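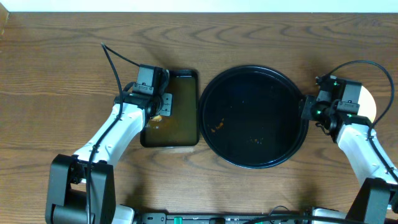 Munico's reviewers asked, on reading the first release, whether a policy trained on these episodes would learn the task or only the table, and they requested that the card answer that question before listing anything else. The answer is that the release supports training on one family of tabletop food transfers, and that claims of wider use should be tested separately.

Serkley Tabletop Food Transfer Set
Data card, second release

Summary

The set contains 800 teleoperated episodes recorded on a two-arm station at the Ultholm site. Each episode concerns the movement of small pieces of food between a tray holding liquid and a round plate. The first release held 400 episodes, all of which are included here with corrected labels.

Intended use

The set is intended for imitation learning on two-arm stations of similar reach. It may also be used to study grasping of small, soft items that lie partly in liquid, where reflections make depth hard to judge. It is not suitable as evidence that a system is safe to operate near people or to prepare food for them.

Collection

Operators drove both arms by hand-held leader arms. Sessions began in September and were limited to two hours per operator. Before each episode the operator placed the tray and the plate freely within reach of the arms; no fixed marks were used. Crumbs left on the plate by an earlier episode were not always cleared. This was a deliberate choice - a clean plate at every start would have made the opening views too uniform.

Contents of an episode

Every episode folder holds the overhead color video, the joint positions of both arms, the commanded gripper openings and a short text instruction. Time stamps are shared across all streams. Episodes in which a piece was dropped and picked up again are kept and carry the label "recovery". Episodes stopped by the operator carry the label "aborted" and should be left out of training unless failure detection is the aim.

Labels

Labels were assigned by the operator and checked by a second reader at Khaemba. Where the two disagreed, the second reader's label stands and the original is kept in the notes field. Fourteen episodes remain marked "unclear".

Known limits

All episodes share one table surface and one lighting plan. The arms cast shadows over the work area, and a cable may pass across part of the view. Pieces hidden by a gripper are not labeled for position during that time. Liquid level was not measured.

Access and changes

Requests for access go to the Serkley data desk and should state the planned use. Corrections may be sent to the same desk - please give the episode folder name and the time within the video. Accepted corrections are listed in the change file supplied with each release.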